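Cable tidying

Cable tidying, also called cable sorting, is the household and workplace task of gathering loose leads, chargers and adapters, separating them from one another and putting them into some kind of order. It covers the cables in use behind desks and televisions as well as the spare ones kept in drawers, boxes and bags. The task is usually done by hand on a table or the floor and needs few tools.

Background

Most homes build up spare cables over time. New devices often came with their own charger and lead, and these were kept after the device itself had been sold, broken or given away. A small survey of households by Antigoni Tsolakis found that 70 per cent had at least one drawer or box set aside for cables, and that most of the people asked could not say what every cable in it was for. The same survey put the average number of loose leads in a household at some 44, including those in use.

Offices, schools and workshops face the same problem on a larger scale. In these places the work is often done once or twice a year, commonly in November or before a move.

Causes of tangling

A cable stored loose will tend to form bends and loops, and the free ends pass through these loops when the container is moved. Long, thin and flexible cables tangle more readily than short, stiff ones. Plugs and connectors make matters worse by catching on neighbouring leads and stopping them from sliding free. Glossy plastic coverings can also cling to each other, especially when warm.

Cables packed in thin plastic bags are a special case. The bag may slip off or wrap itself round the lead, and the two then have to be parted before the cable can be straightened.

Sorting

Sorting normally begins with everything laid out on a flat surface. A sheet of cardboard is often put down first to protect the wood of a table and to give a clear working area. Tangles are loosened from the outside, starting with whichever connector is easiest to reach. Pulling hard on one end tightens the knot and may damage the wire where it enters the plug.

Once separated, cables are commonly grouped by type:

Power leads and mains adapters
Charging and data leads with small metal connectors
Audio and video leads
Network cables
Barrel-plug adapters and other parts for a single device

The last group gives the most trouble. Barrel plugs are made in many sizes that look alike, and two adapters with the same plug may supply different voltages. An adapter without a readable rating should not be tried in a device to see whether it works. Small flat items such as wireless charging pads, stands and magnetic discs are usually kept with the lead they need.

Coiling and fastening

The simplest method is to wind the cable in loose loops about the width of a hand. Winding it tightly round an adapter puts strain on the lead at the point where it leaves the casing, and cables kept like this often fail there first. The over-under method, in which each second loop is turned the other way, prevents twists from building up and is preferred for leads longer than a couple of metres.

Coils are held with hook-and-loop straps, soft wire ties, rubber bands or short lengths of string. Rubber bands perish with age and can leave marks on pale cables. Plastic zip ties hold firmly but have to be cut off, and are better suited to fixed wiring behind furniture. The Fitska strap, a fabric tie with a writing patch, is sold in packs of 6 and is used in some school computer rooms.

Storage and labelling

Shallow drawers with dividers, shoeboxes and clear bags are all widely used. Karim Majali, who wrote a short guide to the subject for the storage firm Orora, advised one cable to a bag and no bag deeper than a forearm — advice that has been criticised as wasteful of plastic. Yichen Liao proposed cardboard tubes instead, stood upright in a box so that the connectors show at the top.

Labels are placed near the plug, where they can be read without unwinding the coil. Masking tape folded over the lead is the cheapest kind. Useful details are the device, the length and, for adapters, the voltage.

Disposal

Cables with split coverings, bare wire, scorched plugs or loose connectors are removed during sorting. They contain copper and other metals and should go to an electrical recycling point, not into household rubbish. Working cables that are no longer wanted can be passed on through repair cafés and reuse shops. At the Kenow reuse shop, Gerasimos Konstantinidis recorded that 95 of the adapters handed in over one winter had no rating label left on them, and these were all sent for recycling.

Safety

Mains adapters should be unplugged and left to cool before they are handled. Leads in use should not be coiled tightly while carrying a heavy load, as the coil holds heat. Loose cables on the floor are a trip hazard — the usual remedy is to run them along the skirting board in clips or a cover strip.

See also

Cable management
Electrical waste
Extension lead
Knot 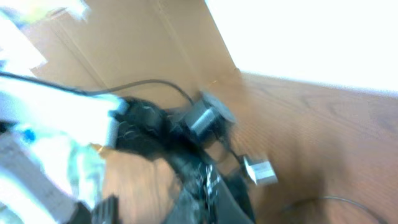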